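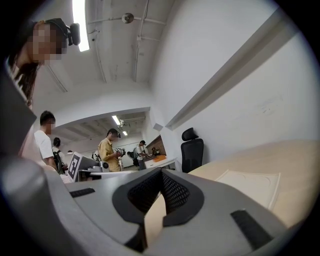

4. Choosing a position for the worktable

Before you unpack the Junura worktable, decide where in the room it will stand. The frame is heavy once the top is bolted on, and moving it later means taking the top off again. Start by looking up. Most workrooms have more on the ceiling than people remember, and the room shown is a fair case: a long fluorescent light, thin white pipes and conduits, a round fixture hanging from one of the pipes, and a lower ceiling with exposed beams where the space opens into a second room. Each of these affects where a table can go and how tall the things on it can be.

You will need a tape measure, a pencil, a roll of masking tape and a second person. Allow more time if the room already has furniture in it.

4.1 Checking the ceiling

1. Stand in the middle of the room and find the main light fixture. Note which way it runs. Mark its two ends on the floor with masking tape.

2. Look for sprinkler heads, sensors and anything else that hangs from a pipe or from the ceiling itself. Put a small cross of tape on the floor under each one.

3. If the room opens into another room with a lower ceiling, mark the line of the header beam on the floor as well. Keep the whole table on one side of this line. A table that sits half under the beam is lit from one end only.

4. Measure from the floor to the lowest pipe or conduit over the area you have in mind. Write the figure on the inside cover of this guide. You will need it again in Section 6 if you fit the overhead shelf.

Caution: Do not hang lamps, cords or tool hooks from ceiling pipes or conduits. They are not made to carry weight, and a bent pipe can leak at a joint some distance away.

Caution: If you are not sure whether a ceiling fixture is a sprinkler head or a sensor, treat it as a sprinkler head. Ask the building manager how much clear space must be left under it before fitting the overhead shelf.

4.2 Lining up with the light

1. Set the long side of the table in the same direction as the light fixture. Two people can then work across from each other without one of them standing in the way of the light.

2. Move the outline of the table sideways until the fixture is slightly in front of the person doing the close work, not behind. With the light behind you, your head and shoulders throw a shadow on your hands as soon as you lean over.

3. Tape the outline of the table on the floor. Turn the ceiling light on, hold a sheet of white paper flat at table height and walk it from one corner of the outline to the other. If the paper goes noticeably dull at one end, shift the outline and try again.

Note: Pale tops show less glare than dark ones, but a white sheet or mat on a pale top can be hard to make out under strong light. If you use white sheets for sorting or layout, choose ones with a raised edge so that small parts stay put.

Note: The Lengyel clip lamp, sold separately, fits any side of the table. It is meant for close work and will not make up for a table placed in a dark corner.

4.3 Distance from the walls

1. Look along the walls for ledges and cable trunking. Trunking often runs the full length of a wall and is easy to overlook when it is painted the same white as the wall.

2. Leave at least 14 inches between the table and any wall with trunking on it. This keeps the edge of the top from rubbing and leaves enough room to open a trunking cover.

3. Leave 26 inches on any side where someone will stand to work. If people need to pass behind a person who is working, leave 50 inches.

4. Check that doors and cabinet fronts open fully without crossing the tape.

Note: Scuffs on a painted wall usually come from chair backs and table corners. Fit the soft corner caps from bag C before you bring the top into the room. They can be taken off afterward.

Caution: Do not push the table against trunking to stop it from wobbling. Level the feet as described in 4.4.

4.4 Standing and leveling the frame

1. Carry the frame in with one person at each end. Lift it over the tape, do not drag it. The feet have threaded pads that bend if they catch on a floor joint.

2. Set the frame down inside the outline. Screw all four feet fully in, then back each one out two turns.

3. Place the level from the parts box on the long rail. Turn the feet at the lower end until the bubble is centered.

4. Move the level to the short rail and repeat. Go back to the long rail and check it once more – the second adjustment almost always changes the first a little.

5. Press down on each corner in turn. If one corner gives, turn that foot out by a quarter turn until it stops.

6. Tighten the locknuts on the feet with the flat wrench. Hold the foot still with your other hand while you do this.

Note: On older floors it may not be possible to get both rails perfectly level. A bubble that touches the line is close enough for general work. For sheets holding small round parts such as beads or bearings, take the extra time.

4.5 Fitting the top

1. Lay a blanket on the floor and rest the top on it, good side down. Check that the threaded inserts are clean.

2. With a second person, turn the top over and lower it onto the frame. Keep fingers out of the gap between the rail and the top.

3. Start all the bolts by hand before tightening any of them. Then tighten from the center outward.

4. Wipe the top with a damp cloth and let it dry. Remove the floor tape.

Caution: Do not sit or stand on the table to reach a ceiling light. Use a stepladder.

4.6 Shared rooms

Where several people use the same room, agree on the position before the table is built. People standing at one table need to be able to turn around without bumping the next. Keep the opening between two rooms clear, and do not use it as a place to park carts or empty boxes.

If you are setting up two tables end to end, build and level the first one completely. Join the second to it using the bracket in bag D and level only the far end. The diagram is on the back of the parts list, Vostov edition, May 2025.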